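We use cookies to improve your experience on this site. By continuing to browse you accept our use of cookies. Accept | Settings

Buying the Arnasix 300

I picked up my new motorcycle in January, and a few people have asked how it went, so I am writing it down while I still remember the details.

The old bike was a 90 cc commuter that I had ridden for nine years. It still ran, but the hill out of Zultau had become a slow business with a bag on the back, and trucks were passing me in places where I did not want to be passed. I looked at used bikes first. Two had no service book and the third had a bent fork, so I gave up and went to a dealer.

The closest one that sells Arnasix is Pathak Motors in Weltville. It is a plain building next to the tire shop, with the showroom in front and the workshop behind. I got there a little after nine in the morning and they let me sit on everything. I had planned on the smaller model, but my knees were too high on it. The 300 fit me better and the seat is low enough that I can put both feet flat.

The price on the tag was 3,134 before registration. They offered me very little for the old bike, so I kept it and sold it myself a couple of weeks later. Registration, plates and the first year of insurance came to another 541. I would have liked to see that number on the first sheet of paper. I had to ask for it twice.

Delivery took longer than they said. The bike was there, but the plates were not, and I made one trip for nothing. When I did collect it, the mechanic went over the chain adjustment with me and showed me where the fuses are. He also set the levers to my hands, and I have not touched them since.

So far I like it. It pulls well in third and fourth, and the brakes are much stronger than I was used to – I was too hard on the front one for the first few days. The mirrors buzz at highway speed. The side stand is short and the bike leans over a long way on soft ground, so I keep a flat piece of wood in the bag for parking on grass.

The first service is coming up and I will have it done at Pathak to keep the warranty simple. After that I plan to do the oil myself. I still need to find a rack that fits, and if anyone has put one on this model, please leave a comment with the part number.

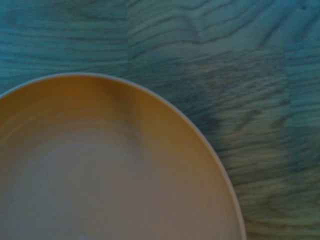
Beige dish with a pale rim.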